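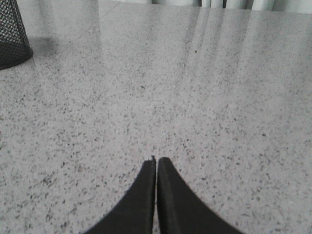
Princess Ignacio has been on the packing side at Hetener for long enough that people ask her things before they ask the manager, so I went to her first. I wanted to hear what the arm has done to her day. We talked by the speckled gray counter, with the black mesh cup over in the corner and the gripper's two black fingers nearly closed. "You get used to the sound," she said. "What I'm not used to is having time!"

Her old job was putting together repair kits by hand, up to 900 in a busy December week. Now the arm does the picking and she does the checking (plus the training, plus the phone, plus whatever falls through the cracks). Does she miss it?

"My wrists don't. But I used to chat all day while I packed, and now I have to look at a screen and pay attention. It's quieter. I bring a radio."

Algirdas Rebane was more grumpy about it, in a friendly way. He keeps the arm going, and he'd like it known that the brochure from Flernlow made the whole thing sound like plugging in a toaster. "Small stuff is easy. Boxes, fine. Then you give it a tool with handles going two directions and you're there till supper."

I asked what he does when it misses. He shrugged. "Move the cup, try again, write it down. I have a notebook. I never had a notebook in this job before."

He let me hang around while he and Princess went over the cup pick, the one with the orange-handled tool, and I'll admit I got way more invested in it than I expected to. I kept leaning in. Algirdas kept telling me to lean back.
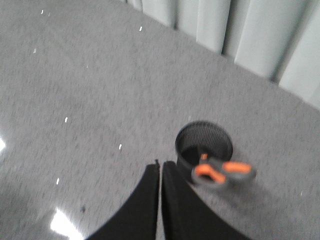
## The pay question

I'd promised a few readers I'd ask about money, so I did. Princess got a raise when she moved over to checking, and she told me she had to ask for it twice. "They said the work was lighter. I said sure, and if a kit goes out wrong, whose name is on it?"

Merike Krūmiņa runs the floor, and she didn't dodge that one. "She was right. We wrote the new job down too late. At our Ashby site we wrote it first, and it went a lot smoother."

Nobody was let go, Merike told me, though two people who left last year weren't replaced. Princess noticed. She still sets out the extra mugs at break, and she'd like somebody new to train before next December.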